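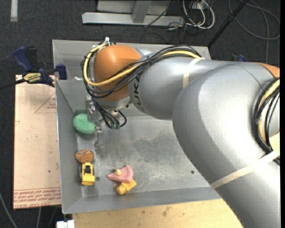

A shallow metal bin will only ever be half as useful as a deep plastic one, according to a colleague of mine, and I'd like to know if other people agree. We have one row of shelving in the packing room at Hondus and I need to choose by Thursday. Most of what we keep is mixed small goods, all odd shapes, nothing that stacks. The grey rectangular metal ones from Astari look solid enough, but I'm worried about noise and about soft items getting marked. Has anyone used them day in, day out?
Asked by packroom_lou

bay8
We changed over in October. Deep bins hold more but you end up digging, and the things at the bottom stay there for months. With shallow ones you can see nearly everything. Noise is a fair worry – put a cut piece of rubber matting in the base and it's much better. Check the corners before you buy, as our first batch had a rough edge inside the rim and it scratched anything soft. A file sorted it out, but 46 bins is a lot of filing.

greyshelf
Plastic. Cheaper.

tapegun200
Depends on the shelf. Metal is heavy before you put anything in it, so look up the load rating first. Ours are on Kamero shelving and the middle shelves had started to bow, so we moved the full bins down to the bottom. For rounded things that roll about, we use a loose divider across the middle. Don't overfill them either – anything above the rim gets knocked off when someone pulls the bin out.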